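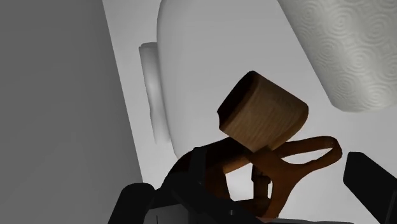
Kusomer asked us whether the glue has to be clamped, and the answer is yes – every time.

4.3 Re-gluing a loose block heel

Applies to Reswood Heel Kit, instructions revised 12/9/18.

1. Pull the heel away from the sole by hand. Do not pry with a metal blade.
2. Scrape old glue from both faces, then sand lightly with the 80 grit pad.
3. Wipe off the dust with a dry cloth.
4. Spread a thin coat of Nindora cement on each face. Wait until it feels tacky.
5. Set the heel in place. Check from behind that it stands straight – you cannot shift it later.
6. Fit the clamp with the felt pad against the heel. Tighten until snug and leave overnight.

Note: Heels with a wood-grain finish may be a printed wrap. Sand the glued face only. Sanding the side will remove the pattern.

Note: If the old nails are bent, replace them with part 855.

CAUTION: Cement vapor is flammable. Open a window and keep away from pilot lights.

CAUTION: Do not wear the shoe while the clamp marks are still soft to the touch.

For worn heel tips, go to 4.4.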